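Prulton(プルトン)

Prultonは、Stedimmontが開発・販売する卓上型双腕ロボットキットである。小さな電子部品やケーブル類の仕分け、取り出し、キット組み(組立に必要な部品を一組ずつそろえる作業)を主な用途とする。二本の腕、グリッパー、制御装置、作業テーブル、収納用の容器とトレイがひとそろいで供給され、購入したその週から作業を教え始められる手軽さで知られる。日本国内ではJadicoが輸入と保守を担当している。

概要

産業用の双腕ロボットは以前から存在したが、その多くは専用の架台や安全柵を必要とし、町工場や学校の実習室に置くには大がかりなものだった。Prultonはこの隙間を狙った製品で、二人で運べる重さの腕を普通の作業台の左右に取り付け、一般的な電源で動かす。構成が簡素なので設置の自由度が高く、窓際の机に置いて使う工房もあれば、台車に載せて部署の間を行き来させている会社もある。

対象とする部品の選び方も面白い。箱やブロックのような扱いやすい物よりも、リード線の付いた部品、編んだハーネス、端子付きの電線といった、つかむたびに形が変わるものを得意分野に据えている。こうした柔らかい部品は自動化が難しいとされ、人の手に残されてきた。そこに正面から取り組んだキットがこの価格帯に登場したことは、電子機器の小規模組立に関わる人々にとって実にうれしい出来事だった。

名称

Prultonという名は開発中の社内呼称をそのまま製品名にしたもので、特定の語の略ではない。初期の資料には「Prulton Table」という表記も見られるが、現在は単にPrultonと呼ばれる。国内の利用者の間では「プル」と縮めて呼ぶことも多い。

開発の経緯

Stedimmontはもともとケーブル加工機の部品を作る会社で、Prulton以前にロボットを販売した経験はなかった。出発点は、自社工場で毎日行われていたキット組みの作業だったとされる。最初の試作機は腕が一本で、絡んだ電線を持ち上げると隣の電線まで付いてくるという問題に悩まされた。二本目の腕を加え、片方で押さえながらもう片方で引き抜く動作ができるようになって、設計の方向が定まった。

グリッパーの設計には、精密機構を手がけるSchwerdtfegerが加わった。同社の提案で指先の形状が何度も見直され、平たい基板の縁と細い電線の両方を、指先を交換せずに扱えるようになった。発売は八月で、初回生産の427台は教育機関と小規模な製造業者を中心に出荷された。

構成

基本キットは次のものからなる。

双腕本体。作業台の左右に一本ずつ固定する。電源と通信の配線は腕の内部を通るため、動作中に自分のケーブルを巻き込む心配が少ない。

グリッパー二個。開閉量と把持力を段階的に変えられる。把持力の初期設定は弱めで、コネクタの樹脂部分に傷を付けにくい。

作業テーブル。二枚の天板をつないで使う。分割すれば乗用車でも運べる。

容器とトレイ。部品を入れる浅い容器と、集めた部品を置くための金属トレイが付く。容器は市販品に置き換えてもよい。

制御装置。教示データを保存し、腕の動作を管理する。標準で1000件までの動作記録を保持でき、古いものは外部に書き出せる。

作業の流れ

典型的な使い方では、作業台の中央手前にトレイを置き、その左右に部品の種類ごとに分けた容器を並べる。左腕は左側、右腕は右側の容器を受け持ち、必要な部品を選んでトレイに移していく。どの容器に何を入れるかは利用者が決め、配置は画面上で登録する。

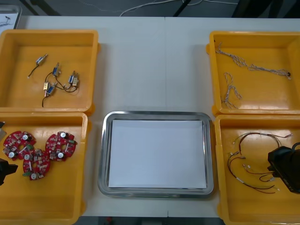 四つの容器と中央のトレイを使った配置。左側にソレノイドと赤い円形基板、右側に編んだハーネスと端子付き電線を入れている。

教示は、操作者が腕を直接動かして手本を見せる方式を基本とする。同じ部品について向きや重なり方を変えながら手本を重ねると、部品の散らばり方が変わっても対応できるようになる。この「教えるほど上手になる」過程はPrultonの大きな魅力で、最初は恐る恐る電線に触れていた腕が、やがて迷わず端をつまみ上げるようになる様子は、見ていてまったく飽きない。

トレイの底に白い紙を敷く使い方も広く行われている。金属面の反射を抑えられるうえ、黒や赤の細い電線の輪郭がはっきりするためである。紙に部品の置き場所を印刷しておき、キット組みの型紙として使う利用者もいる。

対応部品

Stedimmontの公開している部品表には、ソレノイド、小型モーター、各種基板、ワイヤハーネス、圧着端子付きの電線など2345点が登録されている。表にない部品も教示によって扱える。利用者が自分で登録した部品の設定は共有が可能で、Jadicoの窓口を通じて国内の利用者同士でもやり取りされている。

形の決まった部品のなかでは、中央に穴のある円形の基板がとりわけ扱いやすいとされる。縁のほか穴の内側にも指をかけられ、重なった状態からでも一枚ずつ引き出す動作を教えやすい。反対に難しいのは、リード線どうしが絡み合った小型部品である。こちらは本体をつかむ手本だけでは足りず、軽く揺すってほどく動作を組み合わせることが推奨されている。

評価

発売直後から、小ロット生産の現場での評判は高い。とくに評価されているのは、段取り替えの速さである。容器の中身を入れ替え、保存しておいた動作を呼び出せば、午前と午後で別の製品のキットを組むことができる。少量多品種の現場でこれがどれほどありがたいかは、棚の前で部品表を片手に何往復もした経験のある人ならすぐにわかるだろう。

教育用途でも採用が進んだ。腕の動きが人の目で追える速さに抑えられており、つかみ損ねた瞬間に何が起きたのかを学生が観察しやすい。ある工業系の学校では、34人の学級が班に分かれて部品の置き方を工夫し、成功しやすい配置を競う実習を土曜の公開授業に取り入れている。

一方で、弱点も指摘されている。速度は熟練した作業者に及ばず、同じ部品を大量に並べるだけなら専用機のほうが適している。太いケーブルや重い金具は把持力の範囲を超えることがある。また、天板の継ぎ目にわずかな段差が残っていると、薄い端子が引っかかる場合があり、設置時の水平調整には少し手間をかけたい。説明書の日本語訳は初版では読みにくい箇所が多かったが、Jadicoによる改訂版でかなり改善された。

保守と付帯サービス

消耗品はグリッパーの指先パッドが中心で、工具なしで交換できる。Jadicoは出張設置のほか、利用者から預かった部品を試し、把持に適した設定を添えて返す「部品診断」を提供している。導入前でも申し込むことができ、扱えないと判断された部品についてはその理由も報告書に記される。不得手なものをはっきり伝えるこの姿勢は、利用者から好意的に受け止められている。

関連項目

双腕ロボット
ワイヤハーネス
キッティング
直接教示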